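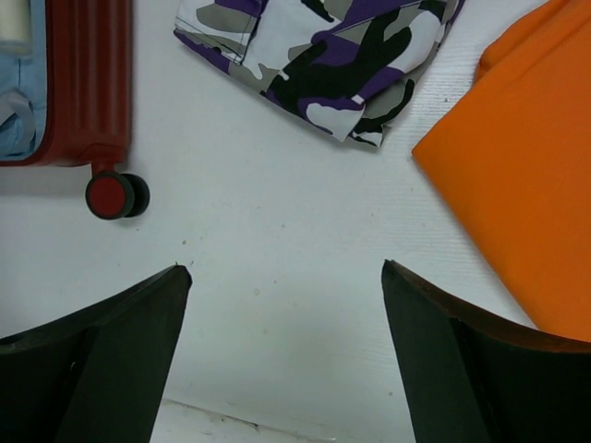 Red ribbed case on the white table, purple camo piece next to it, Friday morning.

Packing notes, room 503

Started a little after nine. Using the hard-shell case again today. The soft Skavska bag goes back on the shelf until the zipper pull is replaced. I'd like to stay with one case for the rest of June so the notes can be compared.

Clothes are the mixed set from the Naseri bin. The camo garment is the one I keep having trouble with. Folded loosely, it leaves points of fabric sticking out, and the pattern is busy enough that I lose track of which fold I'm looking at. I find the stitched hem first and work from there. The light blue cloth is easier, and I can fold it without thinking much.

Order tried this morning:

- heavy pieces flat on the bottom, hems toward the hinge
- light blue in the middle
- camo last, folded in half once more than usual
- small stuff down the sides

Closed on the first try with the camo on top. On the second try I put it at the bottom and the lid sat high on one side. Repacked and gave up on that order. Limit per packing is 17 minutes. First one came in under, second one went over by 2.

The case rolls if it's set down on its wheels on the smooth table. Lay it flat before opening. I put a strip of the Ekance grip mat under it after lunch and it stayed put, but the mat leaves lint on dark clothes, so brush them off before they go back in the bin.

Checked the ribs on the shell for cracks with a flashlight. Nothing new. Old scuff near the handle is the same as last week. One caster squeaks. Cleaned hair off the axle, still squeaks.

To do:

- order Grolasar packing cubes, medium, the 40 cm ones
- wash the camo piece and the light blue (cold, no softener)
- relabel the Naseri bin, tape is peeling
- try rolling instead of folding for the bottom layer

Left the case open on the rack to air out. Table wiped down at four.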